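4.3 Recording cloth episodes (Plimness rig, head view)

Read 4.2 first. Calibration older than 44 hours — redo it.

1. Power up the arms, then the head camera. Wait for both status lines in the Laltari console.
2. Load the Curkum task file. Check the episode length says 80 seconds, not the default.
3. Smooth the seat by hand. No creases you can feel.
4. Cloth goes on in any crumpled state. Dont fold it for the policy.
5. Start the recorder, say the task line once, step back.
6. Stop on release. Label success or fail right away, not at the end of the shift.

Note: 2 operators minimum. One on the e-stop, always.

Caution: never reach in while the arms are live, even if the cloth slips off the back.

Why we bother with motion frames. Garba Akande's first segmentation run dropped every blurred frame and we lost almost 119 episodes worth of lift phase. Ebuka Iyamu put them back in, retrained, and the hem tracker stopped jumping. So keep them.

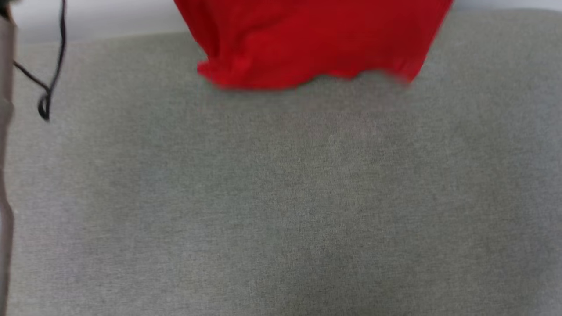 Hem labels are drawn on the lower edge only, left to right. Follow the wavy line, folds included. Where the edge smears, like the right-hand corner of the red cloth over the gray seat, put the points down the middle of the blur and set the flag to SOFT. Any black cable in view gets the ignore mask — do not let the auto-mask merge it with a shadow.

7. Export to the Akinola folder. Filename stays as generated.
8. Spot check ten frames per episode before you close teh session.

If export hangs, see 6.1.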